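Brown felt or the rubber-backed stuff for a sorting table?
Forum: Buttons, Beads & Small Collectibles > Storage and Workspace
27 posts, page 1

hollisbay
Setting up a real sorting table finally. Inherited my aunt's buttons in October, nearly 1000 in one tin and I haven't opened the other tins. Been doing it on a bath towel on the bed which is as dumb as it sounds. Shanks catch in the loops, everything rolls to the middle when I sit down.
Table is white and slick. Things skitter. So, mat. What color, what material? I keep seeing green in the hobby stores but I've got a lot of black glass and dark horn and worry they'll vanish on it.

tinpail_jo
Brown. Done. Mid brown, matte, no pattern. Black glass shows, white pearl shows, brass shows. Only thing you lose is wood and some of the vegetable ivory.

Marrow_St
disagree w/ Jo, sorry. Gray. Brown throws off how you see the reds and I say that as someone who mislabeled a whole card of oxblood as chestnut. Took it to the Wednesday swap like that. Embarassing.

tinpail_jo
Was that the mat or the bulb over your table, Marrow

Marrow_St
Both maybe. Still gray.

hollisbay
ok but material?? felt vs the rubbery kind

kd_overcoat
Not felt. Felt pills and the fuzz gets into sew-through holes, then you're in there with a pin. I had a Maksymiv felt roll, lasted one winter. Switched to a thin smooth Unateck and it's been on the table 4 years. Cut it with kitchen scissors. Curls at one corner, put a book on it overnight.

pearlandpaste
The Unateck smells for a week. Just saying. Open a window.

kd_overcoat
Mine didn't but ok

rkinnear
Rhona Kinnear here, I run the table at the county show some of you know me. Mat matters less than trays. Get shallow ones, low sides, so you can slide a finger in flat. Deep tubs you end up digging and that's how celluloid gets chipped. Two colors, one for unsorted and one for done. You WILL forget which is which after lunch if they match.
I had all clear ones for ages and dumped 727 sorted buttons back in with the unsorted. Counted them after so I'd know how mad to be.

hollisbay
oh no. Rhona. oh no

tinpail_jo
lol I've done it with hooks and eyes

Marrow_St
Two colors yes, but I'd want them neutral too. Bright plastic next to what you're looking at messes with the eye just like the mat does. I use cream and tan.

rkinnear
You're not judging color in the tray, you're judging it on the mat under your lamp. Trays are for moving stuff. Bright is good, you can find them.

Marrow_St
light bounces Rhona

rkinnear
So move the tray over six inches.

kd_overcoat
With Rhona on this. Also leave the whole middle open, trays out at the sides. Pick from one side, look at it in the middle, drop it on the other. I go left to right bc I'm right handed, flip it if you're not.

pearlandpaste
I go right to left and I'm right handed. Nothing broke.

hollisbay
Do you all do one at a time in the middle or spread a handful? A handful seems faster

tinpail_jo
Handful for first pass, just by material. Metal, glass, shell, plastic, I don't know. One at a time after that when you're looking at backs. Don't try to do backs on the first pass you'll quit.

Marrow_St
Handful of 9 or so for me, more and I start skipping. And weigh the "I don't know" pile down with a lid, the cat found mine.

kd_overcoat
anyone use the Nirnerier lamp with the ring? Thinking of swapping. The Jatum I've got flickers

pearlandpaste
Start a new thread for lamps pls, last time it ate the whole page

kd_overcoat
fine fine

hollisbay
Ok I'm going brown. Sorry Marrow. Store had brown in a big sheet and gray only in the placemat size, so that kind of decided it. Not going to bother trimming it square to the table, if some white shows at the front I can live with that.

Marrow_St
noted, and when you get to the reds take them to the window

tinpail_jo
Good. Post the aunt's tins when you open them, I want to see if there's any of the picture buttons. And put the trays down before you pour anything out, sounds obvious, I know, I've done it the other way round. Red on the left and blue on the right is what I'd go with, mat under everything, that's plenty to start. You can get fancy with dividers later
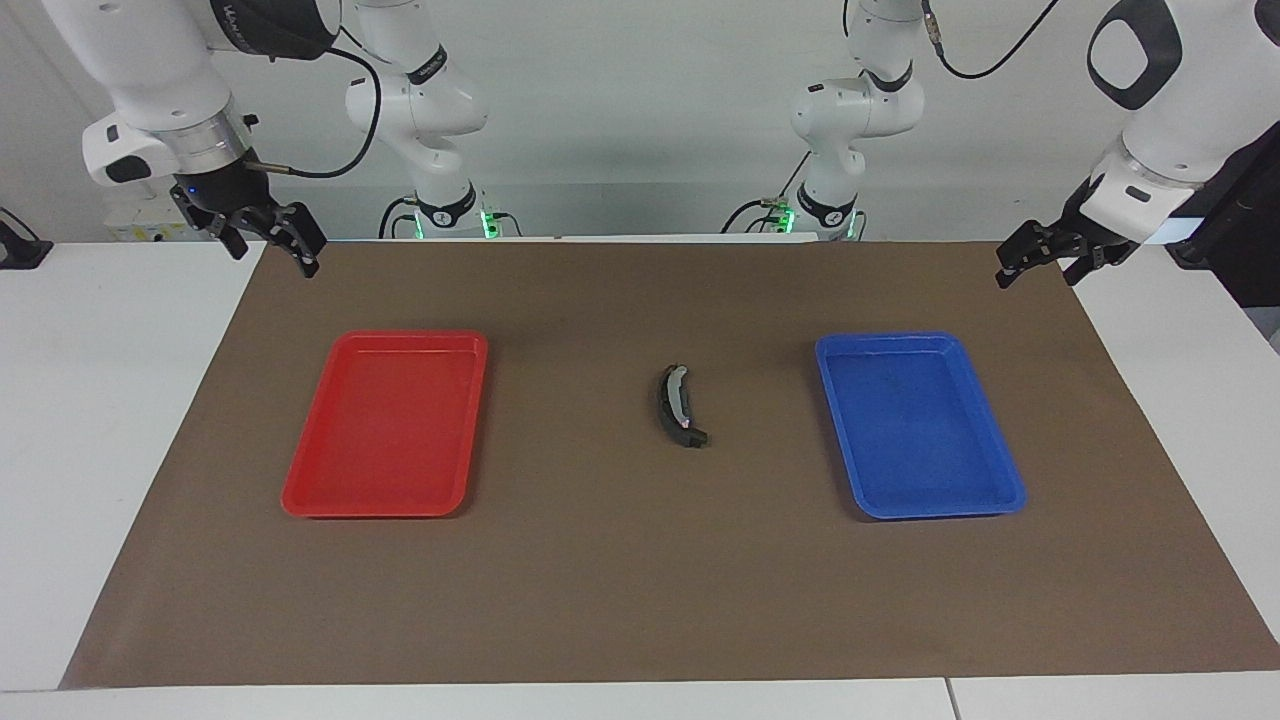

Also wash your hands first. Hand lotion and old shell don't mix, and steel backs will rust if you look at them wrong.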